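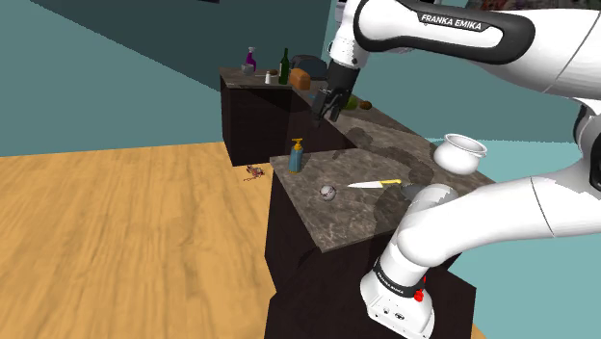
How to Request Your County's Travel Records

Langat County has to show you what its officials spend on travel. It doesn't have to enjoy it.

Start with the clerk's office in Wumgate. Ask for Form 39, the records request, and fill it out in ink. Name the official, the office and the month. "Everything" will get you a phone call and a sigh. "Mileage logs for July" will get you mileage logs. 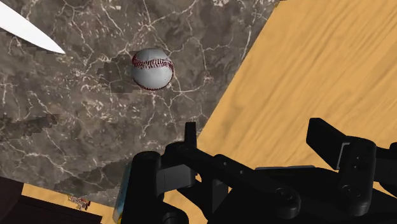 3 min read

Keep a copy with the date stamped on it. The clerk has 10 business days to answer, and day one is the day after the stamp.

If the reply says "under review," write back and ask who is reviewing it. Quote your request number. Mine was 1782, and I can now say it in my sleep.

Denied? Appeal in writing to the county office in Pluvside. Parking there is free until noon, if you can find the lot.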